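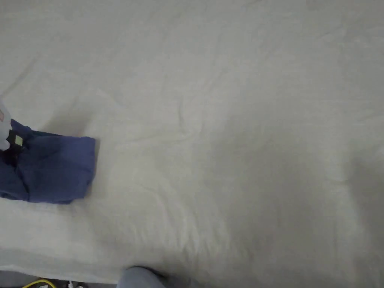 Kopfkamera vor der nächsten Demo: dunkelblaues Teil links, rechts davon viel freies Laken.

Freitag, 7. Februar 2025
Wäsche falten, Teleoperation und Demos von Hand

Heute fast nur Falten. Traian saß am Leitstand, ich am Bett, nach der Mittagspause umgekehrt. Vorweg für alle, die nur die ersten Zeilen lesen: Die neue Kopplung zwischen Leader-Armen und Lumwood ist drin, und sie fühlt sich großartig an! Zum ersten Mal habe ich beim Greifen nicht mehr gegen das System gearbeitet, sondern einfach gegriffen.

Aufbau wie gestern, mit zwei Änderungen. Die Kopfkamera sitzt jetzt steiler, weil wir in den alten Aufnahmen dauernd die Wand hatten und das Kleidungsstück irgendwo am unteren Rand klebte. Und die Belichtung steht fest auf manuell. Bei Automatik hat das weiße Laken alles heruntergezogen, der dunkelblaue Stoff war dann nur noch ein Fleck ohne Kanten. Mit fester Belichtung sieht man den Saum wieder, auch die flachen Falten im Laken kommen durch. Ob das gut ist, weiß ich noch nicht (siehe unten, Falten im Laken).

Vormittag, Fernsteuerung

Aufgabe: gefaltetes Teil links greifen, in die Mitte ziehen, aufklappen, neu falten, rechts ablegen. Klingt nach Kinderkram. Ist es nicht, jedenfalls nicht mit zwei Fingern pro Seite.

17 Durchläufe aufgezeichnet, davon zwei verworfen. Beim ersten ist der linke Arm in die Endlage gelaufen, weil Traian sich am Leitstand zu weit nach vorn gelehnt hatte und der Leader-Arm mitging. Beim zweiten hat der Greifer das Laken mitgenommen. Den zweiten habe ich nicht gelöscht, sondern unter „Fehlgriffe“ abgelegt. Ich glaube, wir brauchen solche Fälle dringend, am besten mit dem Korrigieren hinterher: loslassen, anheben, neu ansetzen. Traian ist skeptisch und möchte zuerst einen sauberen Grundstock. Wir haben uns darauf geeinigt, die Fehlgriffe extra zu führen und sie später einmal mit und einmal ohne zu trainieren.

Was am meisten gebracht hat, war eine Winzigkeit: vor dem Schließen der Finger kurz stehen bleiben. Wenn man aus der Bewegung heraus zugreift, ist der Zeitpunkt in jeder Demo ein anderer, und die Policy lernt irgendetwas Verschwommenes dazwischen. Mit einer kleinen Pause sehen die Greifkurven plötzlich aus wie übereinandergelegt. Ich habe mir den Plot ausgedruckt und über den Tisch gehängt, so schön ist der!

Notiz an Yamila: Die Latenz lag heute stabil bei 17 ms. Dein Umbau in Dinu hat das Ruckeln beim Öffnen der Greifer komplett beseitigt. Danke, danke, danke.

Nachmittag, Demos mit eigenen Händen

Gleiche Aufgabe, aber ohne Roboter, nur Kamera am Kopf und die eigenen Hände. Das geht natürlich viel schneller, und man merkt erst dabei, wie viel man im Alltag nebenher macht. Ich streiche nach jedem Falten mit der flachen Hand drüber. Traian schlägt den Stoff einmal aus, bevor er ihn hinlegt. Beides kann der Roboter so nicht nachmachen, das Ausschlagen schon gar nicht. Wir haben deshalb eine Regel eingeführt: Daumen und Zeigefinger, der Rest der Hand bleibt passiv. Nach ein paar Versuchen geht das erstaunlich flüssig, auch wenn man sich vorkommt wie eine Krabbe.

Startzustand ist jetzt verbindlich: Teil links, gefaltet, Bettfläche rechts daneben frei, Hände aus dem Bild. Dann erst Aufnahme starten. Die Hände kommen nach dem Ton ins Bild. So bekommt Clustine bei jeder Episode einen sauberen ersten Frame und schneidet von allein richtig. Vorher musste ich jede Datei von Hand anfassen, das war bei der letzten Charge ein ganzer verlorener Tag.

Zum Knie: Wenn man nah am Bett sitzt, ragt es unten in die Aufnahme. Für die Handdemos ist das okay, Clustine maskiert den unteren Streifen ohnehin. Nur bitte nicht mitten in der Episode umsetzen, sonst verschiebt sich der ganze Blick und das Tracking springt.

Falten im Laken

Darüber haben wir länger diskutiert. Traian würde das Laken vor jeder Episode glattziehen. Ich bin dagegen. Ein leicht zerknittertes Bett ist der Normalfall, und wenn das Modell nur glatte Flächen kennt, hält es den ersten kleinen Wulst für eine Stoffkante. Genau das hat es im August getan, damals auf dem Tisch mit der Decke: Greifer geht seelenruhig auf die Deckenfalte und zieht. Kompromiss: Laken liegen lassen, wie es ist, und nur zwischen den Blöcken neu auflegen. Dasselbe gilt für Schatten. Weiche Schatten bleiben drin, die Lampe wird nicht nachgestellt.

Zwischenstand Training

Der Lauf mit den alten Daten ist durch, 1.000 Episoden, Auswertung in Jostitness. Das Greifen klappt ordentlich, beim Aufklappen bleibt er gern auf halbem Weg hängen und hält den Stoff in die Luft, als würde er überlegen. Vermutlich haben wir in den alten Demos an dieser Stelle selbst zu oft gezögert. In den neuen geht die Bewegung durch, darum bin ich auf den nächsten Lauf richtig gespannt.

Für den brauchen wir 600 neue Episoden, gemischt aus Fernsteuerung und Handdemos. Das Verhältnis ist offen. Yamila schlägt vor, mit mehr Handdemos zu beginnen und die ferngesteuerten am Ende stärker zu gewichten. Finde ich gut, probieren wir.

Offen für Montag:
Leader-Arm links: Feder am Ellbogen nachspannen, er sinkt ab, wenn man ihn loslässt.
Sitzposition am Leitstand auf dem Boden markieren.
Helle Wäsche auf hellem Laken testen. Bisher fast alles dunkel, das ist zu bequem.
Ton beim Aufnahmestart lauter stellen, mit Lüfter hört man ihn kaum.
Traian: Skript für die Greifkurven ins gemeinsame Verzeichnis legen, bitte mit Achsenbeschriftung!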